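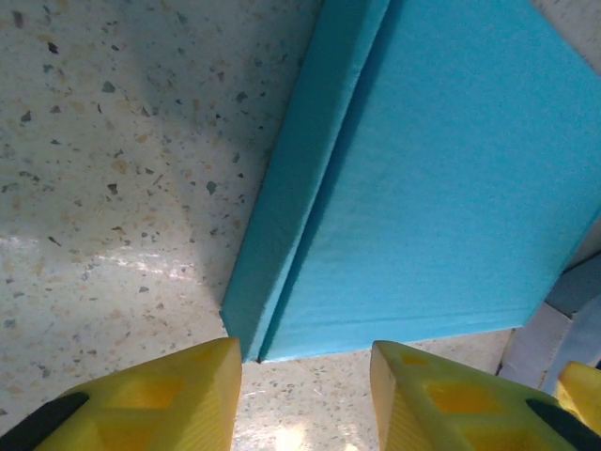
Yellow fingers open, blue block on the floor, seen from the wrist camera.

Thomas Messina on writing the rules down

I'd been after Thomas Messina for an interview since December, and when we finally got on a call he had a cup of tea going and a printout full of crossed-out lines. The printout was the house rules for gripper work at Wikatell, where he runs the robot floor. It used to be 21 pages long. Now it's nine, and he's pretty happy about that!

"People read nine pages," he told me. "They sign 21 pages."

So what got kept? Quite a bit about fingers, for one. Wikatell prints its own, and Thomas wants every pair checked before a shift, with the tips lined up and the rubber strips pressed down all the way along. "You run your thumb down the strip. If it lifts, you swap the finger. You don't glue it back on during a session, I don't care how close you are to done." (I got the feeling someone had been very close to done.)

Then there's the floor. I'd figured floor pickups would be the easy ones, but he laughed at me. A polished floor throws glare right back at a wrist camera, and his rule is to look through the camera feed before the first run instead of judging the light by standing there. "Your eyes fix it for you. The camera doesn't. If there's a white patch where the fingers are going to close, write it in the log and keep going, or move the light. Either one is fine with me. Just don't leave it out."

The log is where he gets really fired up. Last year his crew went back through 1,000 runs and found 89 with no note on why the operator had stopped. All 89 were thrown out. "Some of those were probably great," he said, and he still sounded sore about it. Now a stop needs a reason, even if the reason is "I sneezed."

I asked about hands, because that's what I'd worry about. The rule at Wikatell is one line: arm paused, then reach in. The person holding the controls says "paused" out loud and the other person repeats it back. Thomas admits it felt silly for the first week or so, and he says it at home now when he's unloading the dishwasher.

Not everybody loves the short version. A partner shop, Gerker, still works from the long one and wants the section on object placement back. Thomas is thinking it over. "They want a taped mark for every block. I want the block to land in a different spot each time, up against a wall, at an angle, whatever. We're still arguing, and I've got a call with them after this one."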